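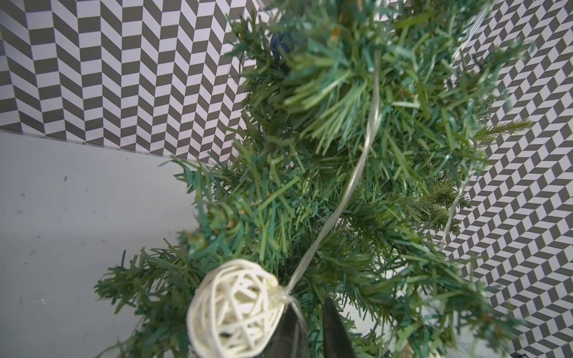
3.2 Household survey and storage conditions

Seasonal decorations were sampled from 300 households in two districts, Gerkunside and Ivley. Each household kept a storage log from January until the items were next unpacked. Fifty-three logs were incomplete and were dropped before analysis. Items were grouped by main material (plastic, glass, plant fiber, textile) and by where they were stored -- attic, basement, or a closet inside the heated part of the home.

Figure 4. Artificial tree with a string light running through the branches to a woven rattan ball.

Mixed items such as the one in Figure 4 were logged under each material present. This follows the coding scheme of Nair and Moser, with one change: wiring was given its own category, as the original scheme placed it under plastic.

Relative humidity was recorded with Enton loggers at 7-minute intervals. Attic readings varied more over a single day than basement readings did over a month, and the gap was widest in July. For plant fiber items, reported damage tracked mean humidity more closely than peak humidity. No such pattern was found for plastic items. Households that moved during the study were kept in the sample only if the storage type stayed the same (see Section 3.4).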